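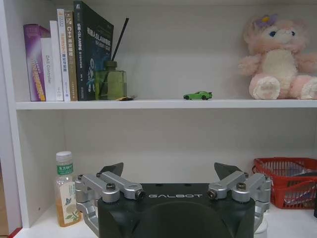
Progress report to Dummont, second period
Project: Shared reading corner, Pliltetstead
Prepared by Zsolt Oláh, 2019-12-12

In this period we worked mostly on the shelves and the book list. The white bookshelf is now in use. Technical books stand upright at the left end of the upper shelf, among them one on C++ and one on SLAM. People also put small personal things there, a green toy car and a pink bunny for example, and we decided to let them stay. Drinks are a different matter — I will ask the members to keep bottles on the table.

The catalog has 248 titles, and 46 of them still need a label on the spine. Dagný Vídalín checks the Chinese titles with a colleague from Kun, and this goes slower than we planned in May. We have made 62 loans so far.

From the grant of 2,000 we have paid the shelving and the labels. The invoice from Herunero for the reading lamps did not arrive yet.

Next steps are to finish the labels, to put the loan rules on the wall and to order bookends, so that the books do not lean. We would like to ask for your answer about the second shelf before we order anything more.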